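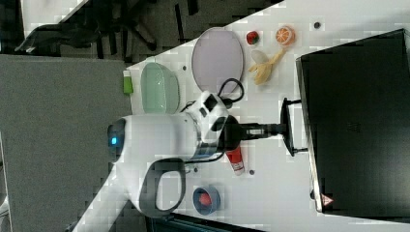
Chapter 2. Laying Out a Work Surface

Layout is the assignment of a position to every object on a work surface before a task starts. A layout is judged on three properties: whether each object can be reached, whether it can be lifted without disturbing its neighbors, and whether it can be told apart from them by outline alone. These properties are often in conflict. An object moved inward for reach is moved closer to other objects, and the space around it shrinks. In the arrangement that opens this chapter, a strawberry, an orange slice and a peeled banana are grouped beside the oval lavender plate, while the pale green bowl lies directly on the plate's other side. Such a grouping leaves the plate accessible from most directions but makes the gaps between the fruit pieces the limiting dimension of the whole layout.

This chapter treats tabletop layouts of kitchen items: plates, bowls, cups, bottles and food models. Shelves and drawers are taken up in Part II. The terms defined below are used in the same sense in the rest of the book.

2.1 Terms

Footprint. The area of the table covered by an object when seen from straight above. The footprint of a plate is nearly equal to the plate itself. The footprint of a cup with a handle includes the handle.

Clearance. The shortest horizontal distance between two footprints. Clearance is zero when objects touch and is not defined when one rests on another.

Nesting. The condition in which one object is held inside the rim of another. A nested object has no footprint of its own and moves with its container.

Cluster. Two or more objects whose clearances are smaller than the width of the smallest member. A cluster is entered on the layout sheet as a single item, with its members listed beneath.

2.2 Open and closed containers

Containers are divided into open and closed types. Plates, bowls, cups and colanders are open. Bottles with caps are closed and are treated as solid bodies for layout purposes. A bottle may be placed upright or on its side. The upright position has the smaller footprint; the side position has the lower height and is less easily knocked over, but a round bottle on its side may roll if the surface is not level.

A colander is classed with the bowls. Its drainage holes have no effect on footprint. They do affect what may be placed in it, and the sheet should give the hole size if small items are used.

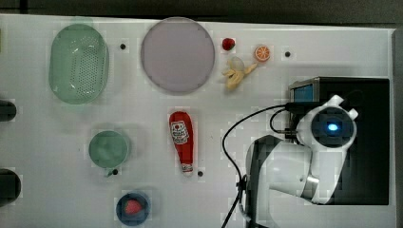 Figure 2.1. Tabletop layout seen from directly overhead. Note the nested strawberry in the dark blue bowl, the ketchup bottle at the center of the table, and the fruit cluster to the right of the plate.

Figure 2.1 contains both a nested object and a cluster. The strawberry in the bowl is recorded under the bowl. The strawberry near the orange slice is recorded under the cluster. Two objects of the same kind must therefore be given separate labels, even when they can't be told apart once removed from the table.

2.3 Recording a layout

The sheets used in this book follow the Valtadell form. One corner of the table is taken as the origin, and each footprint is located by its center. Fixed features of the table, such as holes in the top, are entered first. Movable objects follow in order of footprint, largest first. Nested objects are indented under their containers.

Exercise 2.4 at the end of the chapter applies the form to a table with 22 objects.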